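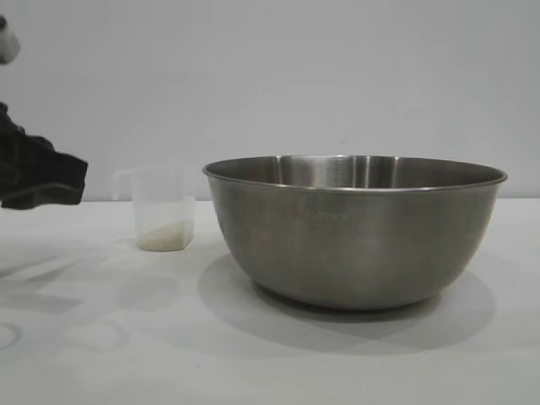 Verter arroz é mais difícil do que apertar um parafuso, avisou Tươi Đào ainda antes de os visitantes terem pendurado os casacos, e quem viesse à espera de ver o braço cozinhar ia ficar desiludido. O que havia para mostrar era um gesto só: pegar num copo medidor, levá-lo até à taça e despejar o que tem dentro sem deixar grãos pelo caminho.

A Moltomholm abriu as portas da sua oficina de ensaios a 21 de janeiro de 2022. Inscreveram-se 116 pessoas, distribuídas por grupos pequenos ao longo do dia. A maior parte vinha de cozinhas de cantina, de escolas profissionais e de empresas de embalagem, e havia também alguns estudantes que tinham visto o anúncio num corredor da faculdade.

A oficina fica no segundo piso de um antigo armazém de cereais, ao fundo de uma escada estreita. A visita começa na sala onde se montam as bancadas, passa por um corredor com armários de peças e acaba na sala de demonstração, que é a mais pequena das três. Os grupos ficavam atrás de uma linha amarela colada no chão e a operadora de serviço, Thảo Đinh, sentava-se de lado, com o computador sobre os joelhos e o botão de paragem ao alcance da mão.

Um copo, uma taça

A demonstração chama-se Gosari, o nome interno do projeto. Há três anos, quando começou, o plano era bem mais ambicioso: uma estação capaz de preparar um tabuleiro de refeição completo, do arroz à sobremesa. O plano foi encolhendo. Primeiro saíram as sobremesas, depois os molhos, depois tudo o que precisasse de faca. Ficaram os ingredientes secos, e entre eles o arroz cru, que a equipa escolheu por ser barato, fácil de pesar e fácil de limpar.

Para a tarefa bastam uma taça funda de aço inoxidável, um copo medidor de plástico transparente com asa e o braço. A parede por trás é lisa e clara e o tampo é branco. Na bancada de desenvolvimento a mesa anda mais cheia, mas para receber visitas decidiu-se reduzir tudo ao mínimo.

O plástico transparente é uma complicação conhecida. As câmaras veem mal as paredes do copo, sobretudo contra um fundo claro, e nas primeiras semanas o programa confundia a asa com um reflexo. O aço também não ajuda, pois espelha o que tem à volta. Thảo Đinh explicou que tinham pensado em trocar os dois recipientes por outros de cor viva e que acabaram por desistir. As cozinhas que visitaram usam taças de inox e copos de plástico translúcido, e seria estranho pedir-lhes que mudassem a loiça por causa de um robô.

O movimento divide-se em fases que o programa, chamado Prollik, trata em separado. O braço aproxima-se do copo pela esquerda, abre a pinça, fecha-a, levanta, desloca-se para a direita, inclina, espera, endireita e volta a pousar. A espera depois de inclinar foi a fase que deu mais trabalho. Se for curta, ficam grãos colados ao fundo. Se for longa, quem está a ver pensa que o sistema bloqueou e alguém pergunta se avariou. Na versão mostrada ao público, a pausa foi encurtada e compensada com um abanão ligeiro do punho.

O que se viu

No grupo que acompanhámos, o braço fez a tarefa sete vezes. Nas duas primeiras correu tudo como previsto. À terceira, a pinça fechou cedo demais e empurrou o copo, que deslizou um pouco sobre a mesa sem tombar. Thảo Đinh parou o programa, voltou a pôr o copo no sítio e recomeçou. Ninguém do público fez comentários, embora um senhor da primeira fila tenha puxado do telemóvel nesse momento e já não o tenha guardado.

À quinta tentativa caíram alguns grãos fora da taça. Foram recolhidos com um pincel e devolvidos ao saco. A equipa não conta isto como falha se a perda ficar abaixo do limite fixado para o ensaio, e a balança debaixo da bancada ao lado serve para essa verificação. No fim de cada sessão, o conteúdo da taça é pesado e o valor vai para uma folha de cálculo partilhada.

A velocidade surpreendeu quase todos, pela negativa. O braço move-se devagar, mais devagar do que uma pessoa distraída. Uma professora de hotelaria perguntou para que serve uma máquina que demora tanto a fazer o que qualquer aluno do primeiro ano faz sem olhar. Tươi Đào respondeu que a velocidade máxima do braço é muito superior, que está limitada sempre que há público na sala e que, mesmo sem público, ainda não confiam no programa o suficiente para a aumentar muito. Acrescentou que, numa cozinha central, o doseamento de secos se faz antes do turno, durante a noite, e que aí o tempo pesa menos.

A professora não pareceu convencida. Quis saber quem enche o copo. Por enquanto, uma pessoa.

Os ensaios de novembro

O número que a empresa mais repete é o dos ensaios feitos em novembro. Foram 206 despejos seguidos, com o mesmo copo e a mesma taça, ao longo de várias tardes. A meta do projeto é chegar aos 1.000 sem intervenção humana, e está longe. A sequência de novembro foi interrompida por uma falha de calibração a meio de uma tarde, e a equipa preferiu parar a retomar a contagem com um valor corrigido à mão.

A folha desses ensaios esteve afixada no corredor durante a visita, impressa em papel A3. Cada linha tem a hora, o peso inicial, o peso final e uma coluna de observações que começa muito pormenorizada e vai ficando cada vez mais curta. Nas últimas páginas quase só se lê «ok» e, de vez em quando, «asa».

A asa do copo é um tema por si só. Houve quem defendesse que a pinça devia agarrar por ali, como faz uma pessoa. Experimentaram durante algumas semanas. O copo rodava na mão do robô quando estava mais cheio, e o arroz saía de lado. Passaram então a agarrar pelo corpo, que é quase quadrado e oferece faces direitas, com a asa virada para fora do caminho. Isso obriga a pousar o copo sempre com a mesma orientação, o que levanta outra questão para mais tarde: nas cozinhas, os copos ficam virados para onde calha.

Do lado da pinça

Depois da demonstração, o grupo passou para junto do monitor, onde se pode acompanhar o que regista a câmara montada perto da pinça. São imagens pouco vistosas. Veem-se os dois dedos pretos a subir da margem inferior, com a mesa clara por trás, e pouco mais quando a pinça está aberta e sem nada entre as pontas. Mas é com elas que o Prollik decide os últimos centímetros da aproximação.

As faces interiores dos dedos têm estrias finas, próximas umas das outras. Tươi Đào passou ao grupo um par de dedos sobressalentes para que se sentisse o relevo com a unha. Com dedos lisos, contou, o copo escorregava assim que apanhava farinha ou pó de arroz. Com estrias mais fundas, o pó acumulava-se nos sulcos e era preciso lavá-los várias vezes ao dia. O desenho atual é um compromisso e já vai na sua quarta versão.

As sombras são o outro assunto desta câmara. Na mesa branca, qualquer candeeiro deixa manchas cinzentas de contornos moles, e o programa tem de aprender a ignorá-las. Um dos estudantes sugeriu iluminação própria, presa ao punho. Já foi tentado: a luz batia no aço e voltava diretamente para a lente. Agora usam a luz do teto, que é má mas é parecida com a que se encontra numa copa de hospital. 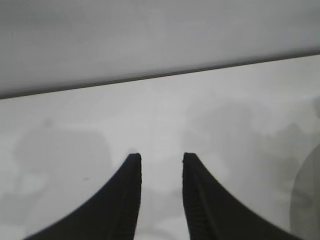
O que pensa quem compra

A única empresa que já tem um braço da Moltomholm em casa é a Bundgaard, que prepara refeições para creches e lares. O equipamento está montado numa sala à parte, fora da linha de produção, e serve por enquanto para comparar pesagens. Dois encarregados vieram à visita e falaram com franqueza. Gostam da regularidade das doses. Não gostam do tempo que se perde a arrumar a mesa antes de cada arranque e queixam-se de que o manual só existe numa língua que metade da equipa não lê.

A questão da limpeza ocupou boa parte da conversa. Numa cozinha, tudo o que toca em comida é lavado, e um braço articulado tem juntas, cabos e parafusos. No projeto, a resposta tem sido manter o robô longe do alimento, tocando apenas no exterior do recipiente. Para ingredientes secos, isso chega. Para qualquer coisa com gordura ou vapor, seria preciso uma cobertura lavável, e as que foram testadas até agora prendem o movimento do punho.

Falou-se também de postos de trabalho, como em todas as visitas deste género. Um cozinheiro de cantina disse que não lhe custava nada entregar os secos a uma máquina, mas que gostava de saber quem fica responsável quando a dose de um tabuleiro sem glúten sai trocada. Tươi Đào disse que a pergunta está na lista que a empresa entregou à seguradora e que ainda não tem resposta por escrito.

Quanto ao preço, não houve números. A empresa fala em aluguer mensal, com manutenção incluída, e remete o resto para uma reunião individual. Havia uma folha de inscrição para esse efeito junto à máquina de café.

Próximos passos

O projeto continua com lentilhas e depois com massa curta. As lentilhas rolam mais do que o arroz e a massa prende-se na boca do copo, de modo que a fase de espera vai ter de ser afinada outra vez para cada caso. Thảo Đinh quer também começar os ensaios com o copo pousado em posições variadas, mesmo que isso baixe a taxa de sucesso nos relatórios.

Estão previstas novas visitas na primavera, com grupos mais pequenos e uma segunda bancada em que os visitantes poderão mover eles próprios o braço, a baixa velocidade. A inscrição é gratuita e faz-se por correio eletrónico. Pede-se calçado fechado, e quem tiver dificuldade com escadas deve avisar com antecedência, para que se abra o monta-cargas do pátio.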